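Queueing for the Cluster: What I Learned From a Term of Job Logs

Project report, August 22, 2023

I'll start with why I picked this one. My jobs on Zurach (our department's shared compute cluster) kept sitting in the queue overnight, and I wanted to know if I was unlucky or just bad at asking for resources. Bit of both, as you'll see!

Wahyudi Pangaribuan in the systems office gave me anonymised scheduler logs going back to December. After I tossed the test runs and anything that crashed in the first minute, I had 806 jobs left, and 677 of those ran on a single node. That surprised me, because everybody in our lab talks as if they're doing enormous parallel stuff. 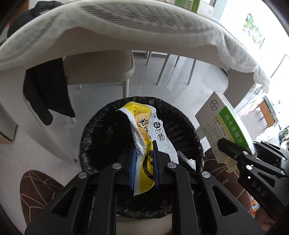

Next I compared the walltime people requested with what they used. In 482 jobs the request was more than double the real runtime, mine included (sorry, Wahyudi). The scheduler fills gaps with short jobs, so if you ask for a whole day when you need an hour, you miss every gap going.

Carla Khasawneh helped me write a little replay script, which we called Prakance. It reads the log and runs the queue again with trimmed requests. Getting it to behave took most of my time – I'd mixed up local time and UTC, and for a week some jobs finished before they'd started.
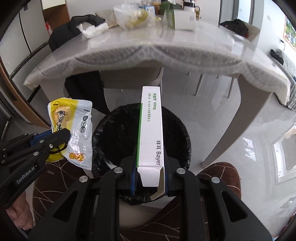 With trimmed requests the median wait in the replay fell by around 2 hours. The big multi-node jobs hardly moved, and I'm still not sure why. Pendo Wanyama reckons it's the priority weighting, which Prakance models pretty crudely, so I wouldn't lean on that part of the results.

If I get more time I'd like to add memory requests, and colour the plots by research group so they're easier to read. The script and my notes are in the lab's shared folder.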